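Arm cell FAQ - setup, care, small repairs
Kept by Danylo Dmytriv. Last edit September 22, 2018. Add stuff at the bottom pls, not in the middle.

Who can use the cell?
Anyone who did the Strickland walkthrough. Not done it? Ask Myrtle, takes 20 minutes.

Startup order?
Rail side clear. E-stop released. Controller on. Wait. Brakes off only when the pendant stops complaining. If it still complains after 5 minutes, power down and start over, don't keep poking it.

What has to be on the table before a run?
Whatever the task sheet says and no more. Tools from the last job go back in the drawer. Push button with the green cap stands on the left side, upright, arm's base is over on the right. Nothing parked near the base.

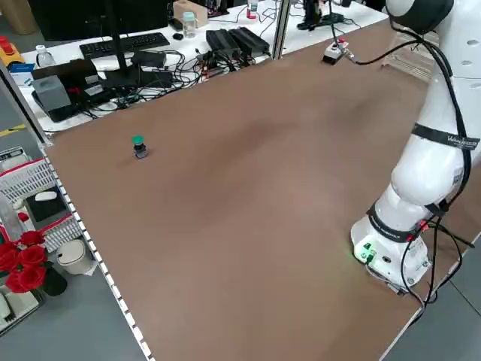
Hollis Strickland: can we please add that the button gets tested before every run, not only Mondays. I pressed it last week and got no signal at all, plug had worked out of the socket under the desk.

Fair. Added. Press it, look for the input on the pendant, then go.

How do the cables get checked?
By hand, arm stopped. Start at the upper joint, follow them down to the base. Looking for flat spots, cuts, shiny places where the jacket rubs. Straps should hold the cable without pinching, you want to be able to slide a finger under. Then move the arm slowly to both ends of its reach and watch the loop. If it goes tight anywhere, re-strap with more slack. Too much slack is also bad, it snags.

Can I re-strap it myself?
Yes. Undo one at a time, never both. Put it back where it was.

Where is the e-stop?
White box, red button, far edge of the table. Stays there. Do not move it to make room for a tray (yes this happend). Test is once a week, press, check the arm drops out, twist, restart. Write it in the log.

Where do I stand?
Outside the reach while it runs. Corner of the table is ok when it's stopped. Closed shoes.

Marker or the knife for the first pick test?
Marker. Lighter, no blade, and if it gets dropped who cares. Lay it diagonal to the table, that's how the test program expects it. Button stays to the left of it. 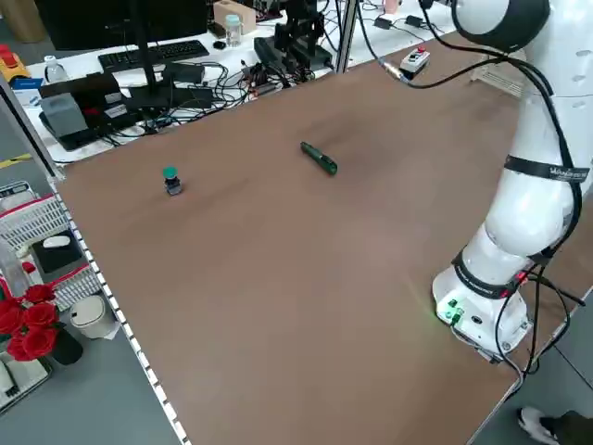
Marker out for the pick test, button standing to its left.

The pick is off to one side, what now?
Usually three things, check in this order.
1. Finger bolts. Snug them, don't crank. The Werkeck driver is the right size, the others chew the heads.
2. Pads. Worn on one side = swap both, not one. Spares are in the Hetberg box, 10 to a bag.
3. Wrist camera. If somebody bumped it the offset is gone and you redo calibration. Lucinda has the sheet.
Open the fingers over the part and look at the gap left and right. Should be the same both sides before you let it close.

And with the knife?
Same check, go slower. Blade all the way in, slider locked. Approach at 7 percent speed, hand on the e-stop. Gap even left and right, then close.

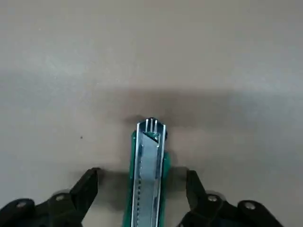

If it closes and the knife twists, open again and reset the height, usually it's gripping too far up. Don't fix it by raising the force, the housing is plastic and you'll crack it. Two bad grips in a row, stop, go back to the marker.

Cleaning?
Pads with a damp cloth, no solvent, the rubber goes sticky. Camera lens with the lens paper only. Table gets wiped at the end of the day, crumbs and bits of tape confuse the vision more than you'd think.

What about grease?
Not ours. Grusum does the joints on their December visit. If a joint squeals before then write down which one and at what speed and leave it alone.

Arm stopped mid move with a fault, can I just clear it?
Read the code first, write it down, THEN clear. Same code twice in a day, tell me or Paloma Ambrose. Don't cleer it a third time.

Where's the log?
Blue binder. Pen is on a string now.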